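Plovach House of Song
Progress report to the Lindqvist Fund, September 2022
Prepared by Roxana Voicu, music and testimony ministry

Dear friends,

I sat down to write this report twice last week and both times ended up at the piano instead, so please forgive me if it reaches you a little later than promised. There is a lot to be thankful for, and I will try to keep it in some kind of order.

When you agreed to support us, we told you we wanted to help ordinary church members tell the story of their faith in song, and to record those songs well enough that they could be passed along to people who would never walk through our door. We have now finished 19 songs. Four of them were written by people who had never written anything longer than a birthday card (their words!), and one of those, a slow hymn called "Carry Me Over the Water," has already been sung at two funerals and a baptism in Brerngate.

The writing evenings have settled into a good rhythm. We open with prayer and soup, somebody tells their story for as long as they need to, and then we all go quiet for a while and look for the line that wants to be sung. I used to hurry this part. I have learned to leave it alone, even when the quiet goes on so long that the soup gets cold.
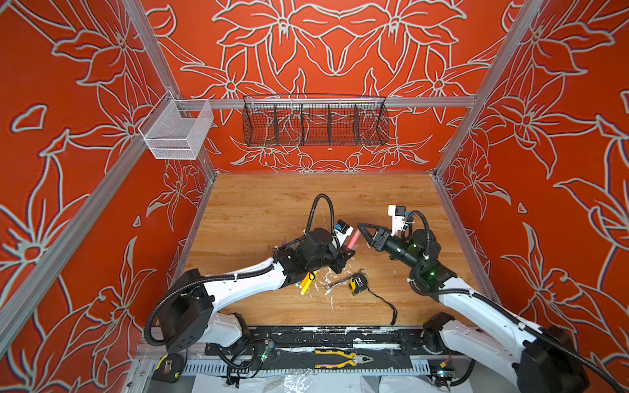
The choir has had a harder season. Our tenors moved away for work within a month of each other, and for most of the spring we sang in three parts and hoped for the best. Two young men from the Garnesia congregation have since joined us, and they are patient with an old arranger who keeps changing the last verse. We would still love another bass.

On the money side, we spent $1,332 on recording and mixing against the $1,000 we had set down in our plan. The difference came from two songs that had to be recorded over again after we changed the key, and that decision was mine. We covered it from the offering at our summer concert, so we are not asking you for anything more -- but I wanted you to hear it from me plainly. The songbook printing is still unspent, and we would like to hold that money over until the last harmonies are written out, if you are willing.

Looking ahead, we hope to take an evening of songs and testimonies to Garnesia before Christmas. The pastor there has offered us the hall and a piano that he describes as "mostly in tune," and I have begun asking the singers who would be willing to speak between the songs. A few have said yes. One dear lady has said yes, then no, then yes again, and I am leaving a place for her on the program either way.

I will send the recordings along with the lyric sheets as soon as the final mixes are back. Please do tell me which ones you find yourselves humming.

With love and gratitude,
Roxana Voicu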